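Avden schools find four more minutes for lunch

September 10, 2026

Students at Kozan Middle School in Avden will get 24 minutes to eat lunch starting next month, up from 20, after the school board voted on a change it has been discussing since before the oldest of those students could read.

The vote was 5 to 2. It took less time than the meal.

Under the new schedule, the extra minutes come out of the morning homeroom period, which the district's own handbook describes as "a time for announcements." The announcements will now be shorter. Teachers who spoke at the meeting seemed to think they would bear up.

The change covers all 357 students at Kozan. The two elementary schools already have longer lunches, and the high school has a parking lot and a sandwich shop across the street, an arrangement the board has never formally approved and did not bring up.

Parents have complained for years that the 20-minute lunch was shorter than it looked on paper. The clock starts at the bell. Students then walk from class, wait in line, pay, find a seat and discover that the seat is being saved for someone. Tymofii Horobets, who has two children at the school and brought a stopwatch to the February meeting, told the board that his daughter regularly had nine minutes left by the time she sat down.

"She eats like someone is about to take it away," he said. "Then someone takes it away."

The district did its own timing in the spring and came up with 10 minutes. Both sides claimed the result.

What goes on the tray

The longer lunch arrives along with a new menu from Gandik, the catering company that took over the contract this summer. Each meal will include a vegetable, a bread and a piece of fruit, and students may turn down one of the three. Under the old rules they could turn down nothing, and the trash cans filled up accordingly.

Whole fruit replaces the fruit cup, which had its defenders. A pear takes longer to eat than four cubes of one in syrup, and board member after board member made this point during the meeting as if it had just come to them.
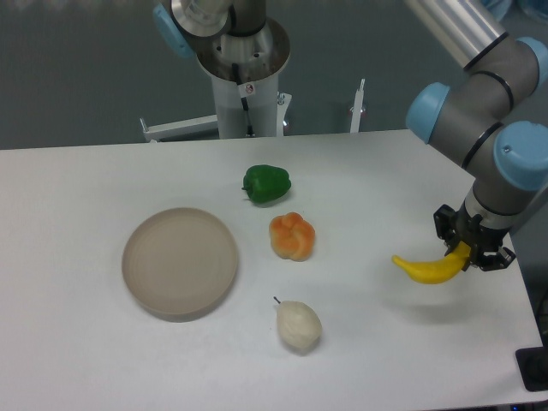

Where the minutes come from

Moving four minutes around a school day was harder than it sounds. Bus times are set by the county, and class periods are set by the teachers' contract. An early plan took one minute from each of four classes, and the math department objected that it would lose more than two hours over the year. The math was checked and found to be correct.

Another plan would have ended the day four minutes later. The bus company's answer to that one was a single sentence long and was read into the record.

Homeroom was the last thing left. The two board members who voted no said they supported a longer lunch but wanted more study. A consultant's report on the subject, delivered two years ago, runs to 70 pages and recommends a longer lunch.

Same room, more sitting

The cafeteria itself will stay as it is. It was built for a smaller school, and students eat in two shifts, the first of which starts at an hour when many adults are still on their first coffee. A plan to add a second serving line, which supporters say would save more time than any change to the bell, was put off again for lack of money. The district is still paying for the Flollanau Road gym and will be until 2059, when this year's sixth graders will be well into their forties.

Gandik has offered to open a cold pickup table by the side door for students who order ahead. The board liked the idea and sent it back for a report.

Younger students will also get a unit on building a balanced meal, to be taught in health class during the first half of the year. Pretend food will be used for the lessons. Asked whether this was the same food as in the cafeteria, a district spokeswoman said it was not. 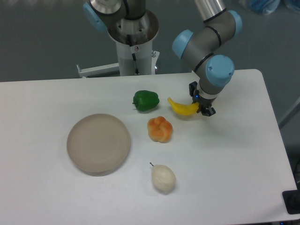
Next steps

The new bell schedule will be mailed to families and posted on the district website. A review is planned after the winter break, when the board will hear from students, kitchen staff and, he has already confirmed, Horobets and his stopwatch.

The next meeting begins at 6:30 p.m. Dinner will not be served.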